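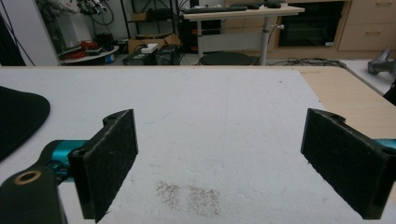
The Felt Ones

I had been at Cakwood for 25 days when Lalit Rastogi put two grippers in front of me and asked which one I'd trust with an egg. Neither, I said, and he wrote that down. He wrote everything down.

The Loreck was the handsome one, all smooth rubber and a manual you could have propped a door open with. The other had dark felt on the insides of its fingers and teal mounts, and it had come to us from a firm called Vurnden that had stopped answering its phone in October. You held it in your hand and squeezed, and the camera on it watched whatever you were up to. I'd named it Moth by the second morning, which Lalit pretended not to hear.

The job was to pick up pinches of tea. Dry leaf, ground fine, off a white sheet, and drop it in a cup without losing half on the way. Chin, the people paying for all this, packed tea by the ton and wanted a machine with manners. So I pinched and dropped, pinched and dropped, and Lalit weighed the cup and said "hm" in one of his six ways.

The Loreck was quicker, I'll give it that. But it squashed the stuff flat and then wouldn't let go, and I'd have to stand there flicking it like a thermometer. Moth was slow and a bit shabby and it picked up fluff from everywhere – my jumper, mostly – but when it opened, the tea fell.

"It's holding some back," said Lalit, peering at the pads.

"So would you, if you were felt."

He said "hm", the fourth one, the one that meant he was nearly laughing. Then he told me the decision had been made upstairs before I'd even started. They'd signed for the Loreck, 196 pages of contract, and what we were doing was the bit where somebody checks.

I was crosser than I'd expected to be! I'd done 381 pinches with that daft thing. My thumb had a groove in it. I asked him why he'd let me carry on, and he turned his notebook round and showed me the columns, mine and the Loreck's, all in his tiny square writing, right down to the egg.

"Because I'm sending them this anyway," he said. "Do you want to do some more?"

It was gone five and my bus was at ten past. I looked at the two brown smudges on the sheet and picked up Moth.

"Go on, then," I said. "Put the kettle on first."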